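Endach shared workshop – kitchen arm build
Frequently asked questions
Last updated 2019-01-30

This page is for members who keep stopping at the back bench to ask what we're doing. Please read it first, then stop at the back bench anyway, preferably with biscuits.

What are you building?

A small robot arm that can move things around a kitchen counter. Pick up a plate, put down a plate, fetch something off a low shelf. It is called Brarna. The name came out of a long evening and a short list, and it has been engraved on the base, so it's staying.

Who is "you"?

Deming Shen does the mechanical side: joints, brackets, the base, and the swearing. Sena Akpalu (me) does the software and this page. Other members drift in and out, usually when something is making a noise.

Is it finished?

No.

When will it be finished?

We started in November with the idea that it would be washing up by Christmas. It has washed nothing. At present the arm moves through its full range without hitting its own base, and I'd ask you to appreciate how recent that is.

How many joints does it have?

Six, plus the gripper. Deming wanted four, on the grounds that four is cheaper and most of cooking happens on a flat surface. I wanted six so it could reach over a tap. We have six, and Deming has a spreadsheet of what the other two cost, which he will show you whether or not you ask.

What's it made of?

Aluminium plate for the base and shoulder, printed parts for everything past the elbow. The printed parts get replaced so often that we've given up labelling the versions. If you find a grey bracket on the floor, it's probably ours and it's probably cracked. There's an ice cream tub for them beside the drill press.

Where's the kitchen?

In the computer, for now. We tried the members' kitchenette once, with permission, and lost three mugs and a good deal of goodwill. Since then all the software gets tried in simulation before it goes anywhere near crockery. The simulator is a thing called Rimora that I've been cobbling together in the evenings. You lay out a counter, a sink, a cabinet and whatever clutter you like, then ask the arm's software to sort it out. If it throws a plate through the wall, you press reset and the plate comes back.

Why did you pick such an ugly kitchen?

Several people have raised this. The diagonal tiles and the speckled countertop were the first textures I got to load properly, and I've grown defensive about them. They do earn their keep. Mottled granite is a rotten background for finding small brown things, and a plain white bench would let the software off far too lightly. 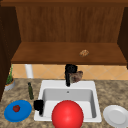

The Rimora kitchen, with the red ball at the sink and the blue and white plates on either side.

What's the ball for?

It's the standard test object. It's round, it's shiny, and it is bright red, so when the software can't find it we know the fault lies with us. The first job on the list is "move the ball to the white plate". The second is "move the fruit from the blue plate to the white plate". The third used to involve the bottle and has been postponed.

What is the fruit meant to be?

The file is called fruit_small. Deming says tomato. I've stopped taking part in the discussion.

And the lump on the shelf?

Bread, in my layout file, though I've heard "biscuit" and "gravel". It's up there as the hard one. The arm has to reach above the sink without elbowing the tap, and although the lump's speckled gold stands out against the brown shelf, the vision code quite often decides there's nothing up there to fetch. Then it reports success, which I find a bit rich.

Why does everything look slightly soft?

My laptop. With the detail turned up, the simulator runs at the pace of a slide night. The colours and shapes are good enough for what we're testing, and the software has never complained.

Does it work in the simulator, at least?

Sometimes. Our tally on the board by the door covers the ball job only, and it's kept by whoever is nearest with a marker, so treat it as folklore. The usual failures:

The gripper closes just above the ball and carries nothing, very carefully, to the plate.

The gripper gets the ball, then drops it in the sink. I had a fix for this that made it drop the ball beside the sink.

The arm takes the scenic route and goes for the bottle on the way past. Deming calls this initiative.

Will something that works in the simulator work on the real arm?

Less often than you'd hope. The simulated joints have no slop in them, and the real ones have plenty, mostly at the wrist. Rimora also believes that a plate stays where you put it, whereas the real bench has a lean you could ski down. We're slowly making the simulator worse so that it matches. Every time Deming measures some wobble in the real arm, I add it to the software, and we both go home a bit sadder.

Can I try the simulator?

Yes. It's on the old desktop next to the laser cutter, under the icon that looks like a teapot. Pick a layout from the menu and press run. Please save your own layouts under your own name. Whoever filled the sink in the main layout with forty-odd wheels of cheese, well done, but I lost an evening to it.

Can I touch the real arm?

With one of us there, yes. Without one of us there, no, even if it's switched off, even if you only want to make it wave. The shoulder has enough grunt to hurt you and the emergency stop is on Deming's side of the bench – the big button, with the tape arrow pointing to it. Tie back long hair and take off lanyards before you come inside the yellow line.

What did it cost?

More than a dishwasher. The motors were the bulk of it. We bought them second-hand as a lot from Soylu when they cleared out their storeroom, and two arrived seized. Deming got one going again. The other is holding the door open and doing it well.

Why not just buy a kit?

We looked at kits. They were good, they were reasonably priced, and they'd have been running by the second weekend. After that there'd have been nothing to do on the third.

Do you need anything?

Flat plates nobody will miss, light ones for preference. A decent bench clamp. Somebody who understands cable routing and doesn't mind being stared at gratefully. If you've got a webcam with a proper metal thread in the base, we'd love that too, as the current one is held on with a bulldog clip.

Can it make me a cup of tea?

Please don't ask it in front of Deming. He'll start drawing a kettle bracket, and we still haven't got the wrist straight.

Who do I talk to if it's beeping?

One long beep is low voltage and you can leave it alone. Repeated short beeps mean a motor is too warm, so press the stop button and come and find either of us. If it's playing a tune, that's me, I was testing the speaker, sorry.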